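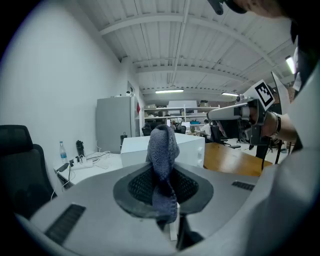 Search this site Enter keyword Go

Washing and Drying Knitwear at Home

Most knitted things that get ruined are ruined in the wash, and usually in the last ten minutes of it. The washing part is easy. Lifting a heavy wet sweater out of the sink by the shoulders is what stretches it. These are the methods we use in our house for sweaters, scarves, hats and the odd blanket. They work for wool, cotton and the common blends. Anything labeled dry clean only is your own decision.

Before you start

Read the label, then empty the pockets. Close zippers and buttons. Turn the piece inside out if the outside has started to pill.

If you care about the size, measure it dry. Lay it on a table, smooth it without pulling, and write down the width under the arms, the length from collar to hem and the length of one sleeve. I keep these on an index card in the drawer with the sweaters. My gray cardigan has been on the same card since February of a year I no longer remember, and it has come back to the same measurements every time.

Check for loose ends and small holes now. A hole the size of a pencil point can open up to the size of a quarter in the wash. Run a few stitches of matching thread through it, even if you plan to mend it properly later.

Washing by hand

Use a clean sink, a dishpan or a bathtub. Fill it with cool or barely lukewarm water before the clothes go in. Add the soap to the water and stir it with your hand until it disappears. One teaspoon of mild liquid detergent is enough for a sweater in a dishpan. Too much soap means extra rinsing, and extra rinsing is more handling.

Push the piece under and press it gently until it stops floating. Leave it for 14 minutes. Do not scrub or twist. If the collar or cuffs are dirty, put a drop of detergent on the spot and press it through with your thumb.

Drain the water with the sweater still in the sink and push the sweater to one side. Press down on it to get some of the water out. Refill with water of the same temperature, because a sudden change is one of the things that makes wool felt. Press, drain and repeat until the water is clear. Two rinses will do it in most cases.

Using the machine

A front loader with a wool or hand wash setting is fine for sturdy knits. Put each piece in its own mesh bag, use cold water and set the spin to low. Fill the drum no more than halfway. Keep jeans, towels and anything with hooks out of the load.

I don't put wool in a top loader with a center post. Cotton sweaters have survived ours on the delicate cycle, but the sleeves came out longer. If that is the only machine you have, wash by hand and use the machine for a short spin, with the sweater in a bag and a towel on the opposite side of the drum to balance it.

Getting the water out

Never wring. Put both hands under the piece, lift it in one lump and set it on a thick dry towel. Spread it flat, fold the sides of the towel over and roll it up from one end like a sleeping bag. Kneel on the roll and move along it. Unroll, change to a second dry towel and do it again. The second towel takes out a surprising amount and can cut drying time by half a day.

Old bath towels are better than new ones for this. New towels leave lint, and dark ones can leave color.

Drying flat

You need a surface that lets air through. A mesh rack over the bathtub is the easiest. I made mine from a wooden frame and fiberglass window screen, stapled every couple of inches, with a strip of cloth tape over the staples so they don't catch. A clean window screen laid across two chairs works too.

Lay the piece out and pat it to the numbers on your card. Square up the hem, straighten the button band and push the ribbing together with your fingers so it dries closed. Flip it over when the top feels dry. A fan on low, pointed across the rack, helps in damp weather. Keep it away from radiators and out of direct sun, which fades blues and reds.

With the house at 70 degrees, a medium sweater is dry in a day and a half. Thick cables need longer. Check under the arms and along the waistband before you put anything away - those are always last.

Hats and small things

Hats can be dried over an upturned bowl a little smaller than the head they are for. A balloon works in a pinch. Mittens go flat with the thumbs out to the side. Socks can hang by the toe.

Scarves should be dried flat like sweaters, folded in a loose zigzag if they won't fit the rack. Refold them once so the bends don't stay damp.

Pills and snags

Remove pills when the knit is completely dry. A fabric comb is good on fine knits and a battery shaver is quicker on heavy ones. Hold the fabric flat on a table and work in one direction with almost no pressure.

Don't cut a snag. Pull the loop through to the wrong side with a small crochet hook or a needle threader, then stretch the fabric slightly each way to ease the extra yarn back into the row.

Storing

Fold knits. Hangers leave points in the shoulders. Put clean, dry pieces in a drawer or a lidded box, heaviest on the bottom. Moths go for sweat and food stains first, so wash everything before it goes away for the summer. Cedar smells nice but fades, and needs a light sanding once a year.

Notes from readers

Toshiko Ikeda uses a salad spinner for baby hats and socks. I tried it with a pair of wool socks and it does as good a job as the towel roll.

Eun-seong Yook asks about vinegar in the last rinse. A tablespoon in a sink of water helps if the wool still feels soapy. I skip it otherwise.

Toshio Matsuda wants to know if a shrunken sweater can be saved. Sometimes, if it hasn't felted. Soak it for half an hour in lukewarm water with a capful of hair conditioner, roll it in a towel, and ease it out by hand an inch at a time. Pin it with rustproof pins and let it dry. If you can no longer see the separate stitches, it's felt, and it will make a good pair of potholders.

Updated August 24, 2021, to add the question about vinegar.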